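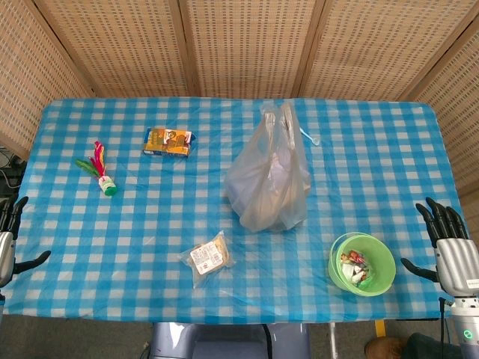
A tablecloth for the spring, and other small decisions

Mar 21, 2023

Yesterday I washed the curtains, and today my arms hurt. In Custmont the windows are tall and old, and the curtains are heavy when they come out of the machine. My mother always did this work in the first warm week. I moved here from Ambaye in November, so this is my first spring in the apartment and I did not know when the warm week would come. It came on Sunday and I was not ready.

I like checked cloth very much, blue and white most of all. In my language we have one word for it which also means "kitchen of the grandmother". I could not find such a word in English. Gingham is a nice word, but it says nothing about grandmothers.

For the kitchen I wanted linen first. The shop in Brerncombe asked 68 dollars for a plain one, and I went home without it. Cotton is fine. It gets creases, and I have decided that I will not iron it. My sister irons even her dish towels – we do not discuss this on the phone any more.

A few things I learned this winter about washing cotton cloth. Coffee needs cold water at once. Candle wax should go in the freezer first, then it breaks off with a spoon. Beet juice I have never removed completely, and if you know a method, please write it in the comments.

The other project is the balcony. I have 8 pots and only two of them have something alive inside, one mint and one plant that came with the apartment. The bus to the garden market in Prirberg goes every 50 minutes on weekends, so I must plan it well. I want parsley, and maybe a small tomato, if the wind allows it.

The curtains are still damp. I will hang them tomorrow after work.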